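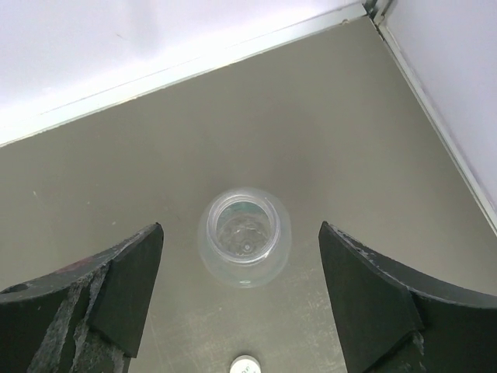

4. Bottle pick check

Place an open bottle upright on the table with the fingers apart on either side of it. It must not touch either finger. Clear plastic is hard to find from above, so the Lorkus software looks for the ring of the mouth first.

Note: Scuffed fingers are fine to use. Replace them after 3,000 grips.

5. Open the Bokard panel and press Center. Wait for the wrist view to settle.

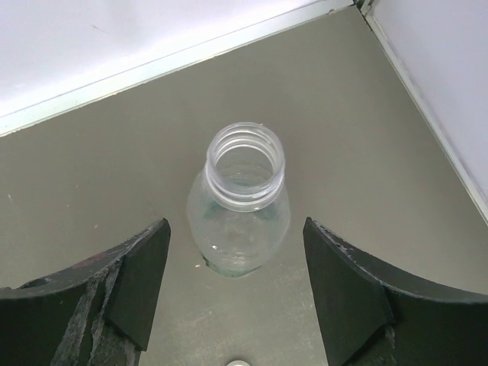 Can I use bottles without a label?
Clear, unlabeled bottles work once Center has been run.

6. For two-arm work, load the table layout file. Plates, bowls and bottles can share the table.

Caution: Keep hands out while both arms are holding bottles.
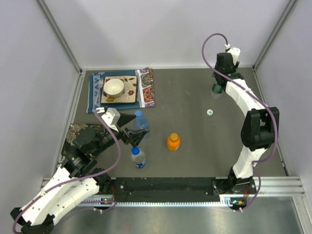

How long can the arms hold a bottle?
Up to 9 minutes. After that the arms lower it and go to standby.

7. Press Park before turning off the power.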